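Sorting the everything box by the table

We have one table that collects it all. Pens, snacks, the remote, stuff from the mail. If yours is the same, this takes less than an hour and costs you a cardboard box. Did ours again in October, wrote down the steps this time so Karla stops texting me for them.

What you need

One open cardboard box, sturdy. Cut handles in the sides are good, you'll be lifting it.
Zip bags, 2 sizes.
A few jars with lids that really close.
Scrap paper and a pen that works (see below).

Step 1. Box next to the table, on the low side. Lower than the tabletop. You want to drop things in without reaching up.

Step 2. Pens first. Always pens. They roll, they hide under the tissue box, they leak on the cloth. Pick up every one and scribble on scrap paper. Writes in two strokes, it stays. Doesn't write, trash. Don't "save it for later". Click the retractable ones shut before they go in, red ink on a tablecloth is a whole other tutorial. Check the size printed on the side too if you care about that, I like 0.5 for the calendar and anything fatter goes to the kids.
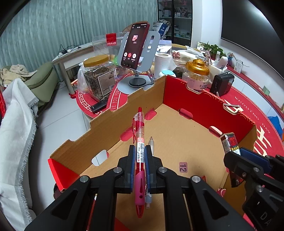 Step 3. Small boxes and packets. Stand them up along one wall of the box so you can read them from the top. Laying flat they just get buried. Clips can ride on the rim till you have a handful, then bag them.

Step 4. Food stays on the table, but together. Sunflower seeds, candy, whatever you've got. Lids on tight. If a jar is only part full and the lid is bad, tie a plastic bag over it. Hajar Nasr moves hers into smaller jars, 600 ml I think she uses, and refills from the big one. More dishes tho.

Step 5. Phone stand goes where you can see the screen from your chair. Remote flat in front, radio off to one side. Paper towels within reach of the snacks. You will need them.

Step 6. Now the cloth. Lift one half of the table's stuff to the other side, shake out the crumbs or wipe, swap, do the other half. Quicker than clearing everthing. A party cloth is fine for every day by the way, ours came out for a wedding and just never got put away.

Step 7. Go through the box. Three piles: drawer, other room, out. Set a timer for 20 minutes or you'll end up reading old receipts. I did.

Keeping it that way

Box stays under the table. Anything that lands on the cloth and isn't food, phone or remote goes in at night. Empty it when you can't see the bottom.

If the box gets soft at the handles, swap it. Packing tape buys you a month maybe.

Drawer dividers are next, still measuring. Will add it here when its done.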